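Week 4 notes: How a public consultation works (and where your submission goes)

Hi all - I said I'd write up the bits I rushed on the board, so this covers the second half of the class and a little of what we're doing next. Bring your copy of the Prinuvley issues paper again, because we are nowhere near finished with it.

First, vocabulary. I used "issues paper" and "draft report" as if they were the same thing, and they aren't, sorry! An issues paper comes early. It sets out the problem and asks questions, and a good one leaves the answers open. A draft report comes later and tells you what the body is leaning toward. If you write to an issues paper as though the decision is already made, you waste most of your space being angry at a proposal that doesn't exist yet.

Prinuvley is our running case: a city human rights office asking residents whether its equal access rules should cover private landlords. The paper came out in July and takes written comments up to 1000 words. You can file as yourself or on behalf of a group, and the form makes you pick one. Look at question 2, which asks about "barriers to making a complaint." Somebody in class read that as being about cost. I read it as being about fear of losing your lease. Both readings are fair, and a strong submission says which one it's taking.

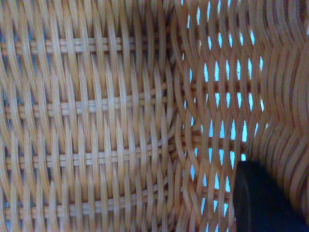 Woven wicker, close up.

Now, who gets heard. We compared two submissions, Kasten (the tenants' group) and Cemetti (the property managers). Cemetti's is longer and has better footnotes. Kasten's has people in it - what happened, when, which office they called, what they were told. I asked which one you'd quote if you were writing the final report, and the room split, which made me very happy. My own view is that staff quote whatever answers the question they asked, so number your answers to match the paper. Boring advice, I know, but I've read a lot of these.

A quick word on confidentiality. Most offices publish submissions by default. If yours names a neighbor or a boss, ask for it to be kept private, and do it in the first line as well as on the form.

For next time:
Read the Fitine summary, pages on equal treatment only (skip the budget part).
Write 2 paragraphs answering any one question from the Prinuvley paper.
Mark every sentence that states a fact and note how you know it.

Drafts are due October 6, 2018. Yes, it's a Saturday - upload it whenever you like that day, I won't be reading until Monday anyway.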